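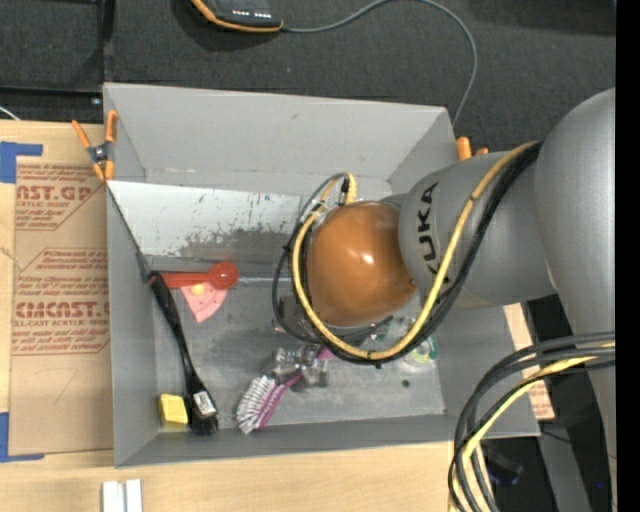

The night shift at Grorthorpe wants it on record that the cable check takes longer than the picking does, and that whoever wrote the old sheet had plainly never done one. Noted. The new sheet follows.

Workshop > Cells > Bin picking > Weekly check

WEEKLY CHECK, KUKA ARM AND BIN, WATIA CELL
Do it on Tuesday, before 10, with the arm stopped and the key in your own pocket.

1. Yellow and black cables at the wrist. Look for rubbing, kinks and flat spots.
Comment: OK. The loops stand out well to the side of the orange-brown cover, so jog slowly near the bin walls.

2. Cable bundle further back. Ties snug, nothing pinched.
Comment: One tie missing. Replaced, and the spare bag is now down to 5.

3. Joint cover. Wipe, then check for cracks.
Comment: OK. Shinier than anything else we own.

4. Spring clamps on the bin. Squeeze each one and let it bite again.
Comment: Right one is awkward with the arm parked over it. Park the arm elsewhere first. I did not.

5. Bin floor and panel. Feel for burrs.
Comment: Scratches and grey wear on the panel. Ugly, passed.

6. Test items: scoop, brushes, sponge and the rest. Bin anything split.
Comment: All fit for duty. The sponge has had an easy war.

7. Home position against the Masov gauge.
Comment: Failed, then passed once I had read the gauge the right way up.

8. Stop button. Press it. Yes, really press it.
Comment: OK.

Next grease at job 164. Ots has the gun.

11 shares | 2 comments

Comments
Item 4 should come before item 1, surely?
Ots has not got the gun.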